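So the driveway is finally done, and I can stop boring everyone at work with it and start boring you instead.

We went back and forth all winter. The old concrete had a crack running from the garage door down to the mailbox, and every spring it got a little wider (I lost a flip-flop in it once, sort of). I got quotes from Datow and from Govex. Datow wanted to tear everything out and pour new. Govex said they could lay pavers over a fresh gravel base for less, and the guy drew it all out on the back of an envelope, which won me over way more than it should have!

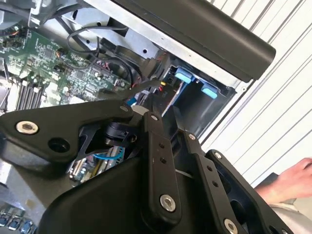
The color took us longer than the work did. I wanted the sandy one, Zolmont, and my other half wanted plain gray. We ended up with Zolmont for the main part and a gray border, and now we both claim it was our idea. The pavers are 60 millimeters thick, fine for a car and a small pickup, and the whole job took 7 days with one rained out in the middle.

I did the little side path myself with leftovers. My knees are still mad at me. I rented a plate compactor for two hours and that part was pure joy, I'd have done the neighbor's yard too if they'd let me.

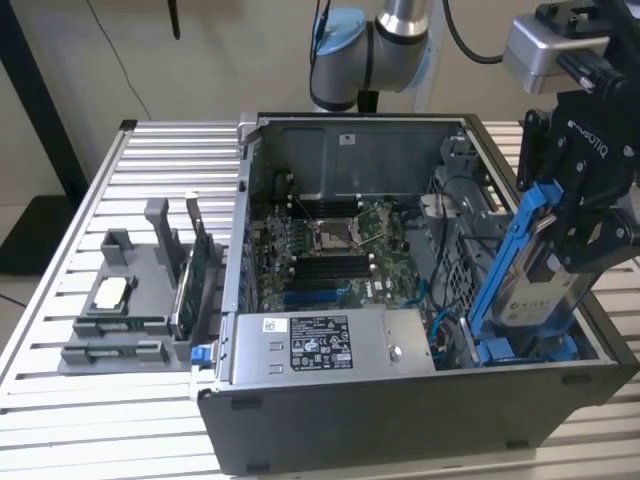
Do you have to seal pavers right away?

Our crew told us to wait nearly 8 weeks so the white haze on the surface could wash off first, and then to pick a dry stretch of weather.

I've got a can of sealer sitting in the garage for May. Until then I'm just sweeping sand back into the joints after every storm and pulling the odd weed by the downspout, where the slope is still a bit off. Govex is coming back to lift that corner and fix it.
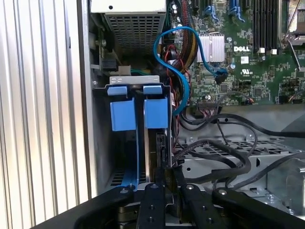 At the open side of the Dell

Next up is the back step, which wobbles. I'm taking suggestions.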